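Walking Trips > Planning and Packing
Widelden to Trarkbridge in May, how many shirts?

mossyfence
Hello everyone, I've been reading along here all winter and finally have something to ask. My sister and I are doing the Widelden to Trarkbridge walk in May, all 113 miles of it, and we've given ourselves 10 days. We're sleeping in inns and guesthouses the whole way, so no tent and no stove, and you'd think that would make packing easy. It hasn't! I've packed and unpacked my bag so often that my husband has started stepping over it without looking down.

My trouble is shirts. My sister says two and wash one every night. I'm leaning toward four, plus something decent for dinner at Šimek's, where we're treating ourselves to a second night. Is that silly? I'm 61 and I do like to feel fresh in the morning.

hobnail_ray
Not silly at all, and welcome! I'm with your sister though. Two for walking, one for evenings, done. I've walked that route three times, and every extra thing I brought I had words with on the climb out of Flustell. The top is 3611 feet and you start it straight after breakfast, with those pancakes still in you.

Wash the day's shirt in the sink as soon as you get in, before you sit down (if you sit down first it won't happen), roll it in a towel, stand on the towel, and hang it by the window.

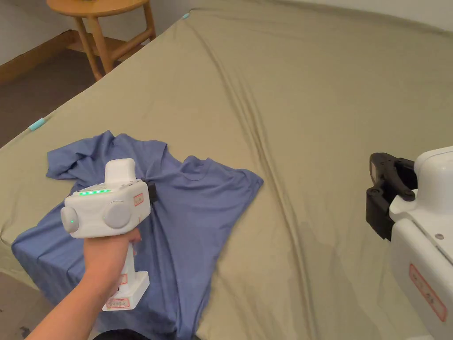

The other thing I'd say is don't buy anything new for the trip. An old shirt you already know is comfortable under pack straps beats whatever the store is pushing this spring. Same goes for socks, only more so. Spend the money on the packed lunches at Flustell, which are enormous and come with a slice of nut cake.

quiltpatch
I have to disagree with Ray about the sink washing, much as I enjoy his posts. It works fine in July. In May those guesthouses have the heat off and the rooms stay damp, and I have put on a cold wet shirt in Flustell two mornings running and thought very dark thoughts about people on forums. Take the four. A shirt weighs next to nothing and you'll be glad of it above 3000 feet when the wind gets up and you want a second layer.

Also, plenty of places will do a load of wash for you if you ask nicely when you book. Ask!

hobnail_ray
Did you stand on the towel, though?

quiltpatch
I stood on the towel, Ray. I practically danced on it.

Velimir Berisha
Good evening all. I think you are both right and it depends on the cloth. Cotton is lovely to wear and slow to dry, and anything thin and synthetic will be ready by morning even in a chilly room, but after three days it smells like a locker. I carry one of each, and then a proper button-up for the evenings. It does well on the trail too if the sun comes out, with the collar turned up for the back of your neck.

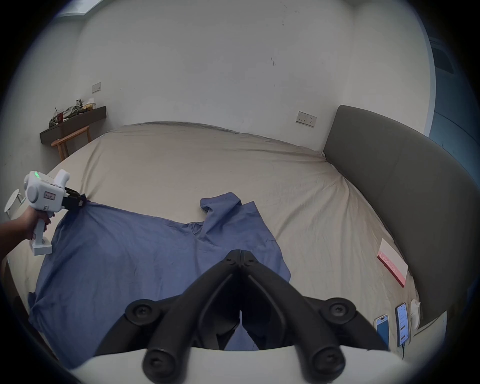 Button-up with short sleeves, spread out.

I fold mine in thirds and put it at the very top of the pack, inside a bread bag. By dinner time the creases are no worse than anyone else's. For Šimek's you don't need more than that, the owner serves in his slippers. Do order the dumplings the night before, they run out.

mossyfence
Oh, this is so helpful, thank you all! I think I'll go with three and the evening one, which will annoy my sister and quiltpatch equally. Velimir, I'm stealing the bread bag. Is it one pot of dumplings for two people, or do we each need our own?

Velimir Berisha
Each your own. Trust me on this.

hobnail_ray
Three is still one too many, but have a wonderful walk. If it's clear when you come down toward Trarkbridge, take the path on the river side. It's longer and there's a bench by the weir where I always have my last sandwich.

quiltpatch
Agree with Ray about the bench!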